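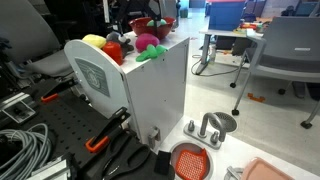
The planner keeps returning NO_VALID_GRASP for pick targets on the toy kitchen after the Veltinlow update. Logs show 1,418 candidates generated per query, all dropped at the collision check. The orange mesh strainer in the sink fails the same way as the plush beet on top of the cabinet, so I don't think it's the soft-object model. Old build on the same cell: no rejects on either target.

Opened by Sushil Kandpal, 28 January 2023

Component: Veltinlow planner, collision stage
Cell: Clerkby

Update, Ye-rin Geum: Replayed the bag offline. The octomap has a solid slab 17 mm above the real countertop. Every approach pose ends inside it. Wrist cloud and static cloud disagree by the same amount, so this looks like extrinsics.

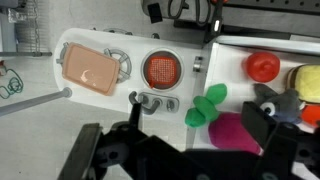
Update, Ye-rin Geum: Diffed the launch files. The new one loads the wrist transform from the October calibration and ignores the override in the cell config. Parameter name changed from wrist_tf to wrist_extrinsics. No warning is logged when the old key is present.

Workaround: rename the key, restart perception, clear the octomap. With that in place the replay keeps 1,004 candidates.

Sushil: confirmed on the arm. Leave open until the loader rejects unknown keys. Assigned to Byung-chul So.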